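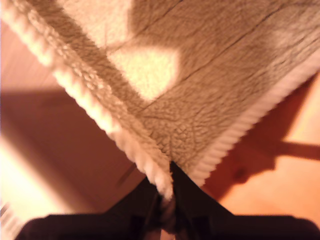 Gripper holding the fleece blanket by one corner

Stestilow Residents' Association
Minutes of the October meeting

Print this page | E-mail this page
Reading time: 2 minutes

The meeting opened at 7:15 p.m. Senan Egan took the chair. Minutes of the last meeting were approved with one correction - the hall rental is 800 a year, to be paid in two parts.

1. Visit to the Cusell open day

Ten members went to the open day at Cusell's Wendau site. Travel was shared in private cars and there was no charge for entry. The demonstrations covered household work with soft goods: blankets, towels and similar items. Staff from Cusell answered questions during the morning session. The afternoon talk was canceled and will be offered again in the spring.

Members were told that cloth is harder for a robot to handle than boxes or cans, as it changes shape each time it is picked up. Cusell is not selling anything for home use at present and would not give a price.

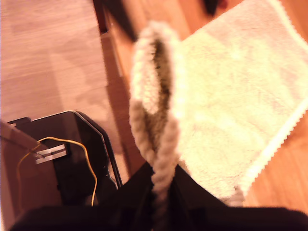
Fuzzy rope loop in the gripper, white textile on the floor to the right

Questions from members were mainly on noise, safety near small children, and who would do repairs. Cusell said repairs would go through Corrigan, their service partner. The secretary has the handout for anyone who wants a copy - please return it after reading.

It was asked whether a demonstration could be held in our own hall. Cusell needs a solid table, good power outlets and two hours to set up. The secretary will write to them.
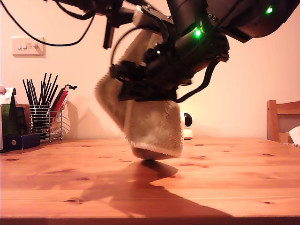 Senan Egan said he would support a demonstration in the hall, but wanted it held in the daytime so that members who do not drive after dark could come. He also asked that Corrigan send someone to speak about repair costs. Agreed.

2. Accounts

Balance stands at 1,270. The heating bill has not yet arrived.

3. Other business

The side door lock is sticking again. To be looked at before the next meeting.

The meeting closed at 8:40 p.m.

This site uses cookies. By continuing to browse you accept our use of cookies. OK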